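Teaching a robot by demonstration

Teaching by demonstration (you'll also see it called programming by demonstration, or imitation learning when there's a learned model at the end of it) is the business of getting a robot to do a job by doing the job with it. You move the arm, or you move something that moves the arm, and the machine keeps a record. I've been writing and rewriting this entry for the Losteo handbook for a good while now, and I've given up trying to make it sound as if I wasn't in the room. So it's in the first person, sorry to the purists!

Teaching by hand

The oldest way, and still my favourite, is to take hold of the arm and push it where you want it. The textbooks say kinaesthetic teaching; most people I know say hand guiding. The motors hold up the weight of the arm and otherwise give way, so you can lead the wrist down to an object, close the fingers, lift, carry and let go. You feel it straight away when a joint is close to its limit, and a complete beginner can do something useful before lunch.

The snag is that you're in the way. Your hands and sleeves end up in the camera pictures, and a model trained on those may come to rely on them. Two arms at once is also hard going for one person — I can manage it for slow jobs, but my shoulders complain.

Teaching by remote control

With remote control (teleoperation) the person stands clear and drives the arm through something else. That might be a pair of handheld controllers, a 3D mouse, or a smaller copy of the arm, known as a leader, whose joints the big one follows. I learnt on a leader rig of the Górecki pattern, and I'd still point a newcomer at one, as your elbow does what its elbow does and there's very little to remember.

What you lose is touch. Unless the rig feeds forces back to your hand, you're judging contact by eye, and everybody presses too hard in the first week. Suqin Feng, who taught me, used to make us pick up soft foam pieces for a whole afternoon before we were let near anything stiff.

What gets recorded

One run through the task is usually called an episode. It holds the joint positions, the gripper opening and one or more camera views, all stamped with the time, and often a line of plain text saying what the task was. The Trandstead set, which I worked on from February, has 3,000 episodes, of which 1,691 were done by remote control. We threw out another 197, mostly for dropped objects or cables snagging.

Whether to throw out the fumbles is a proper argument, by the way. A run where the letter slips and gets picked up again shows the robot how to recover, and a set made only of perfect runs can leave it stuck the first time something goes wrong. I keep the recoveries and bin the ones where the operator simply gave up.

Sorting tasks

Sorting small things between plates is a common starter job. Foam alphabet letters are cheap, they're easy to grip, and their odd shapes make the arm come in at different angles. You can change the instruction without changing the table: by colour, by letter, or everything on to one plate. At Horkeck we moved the letters about between runs and turned them, so the model couldn't just learn fixed spots.

A two-armed station can be used with one arm parked and the other working, which suits plate sorting fine. The plates do need to be within comfortable reach of the working arm, and the rims are worth a thought too, as a finger coming in low will catch on one and drag the whole plate along. 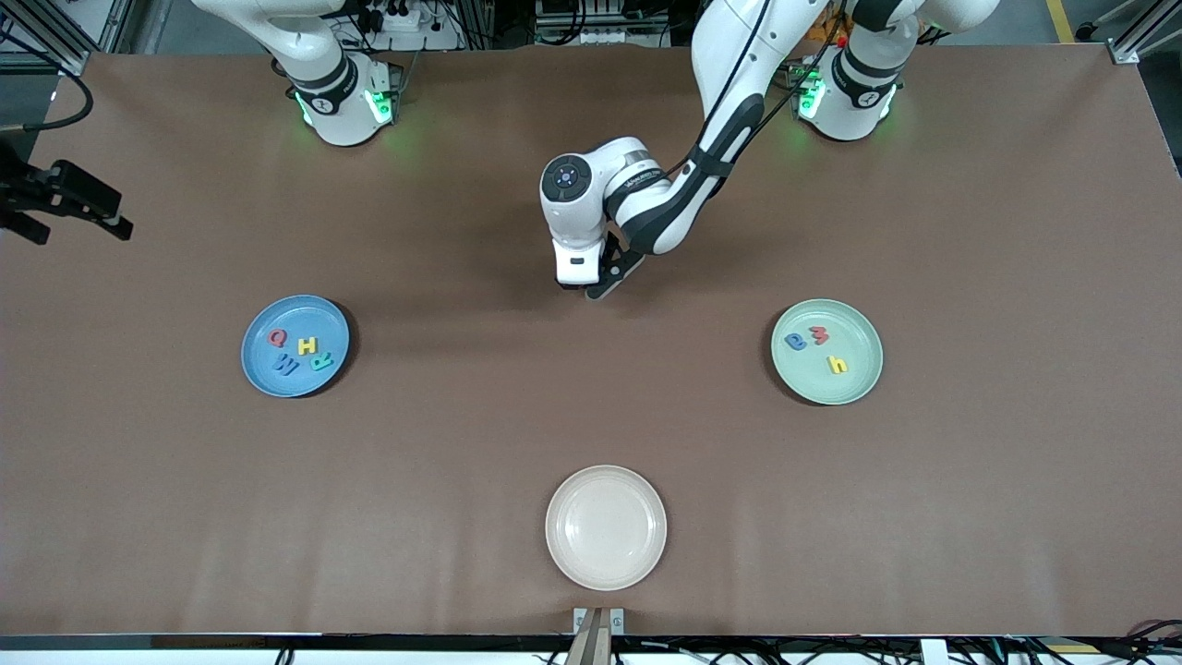
Celina Kubiak: I'd go further on the fumbles and record some on purpose, with the operator starting from a bad grip and putting it right. Ours got much better at plate sorting after we did that, though I'd keep those runs labelled separately so you can take them out again.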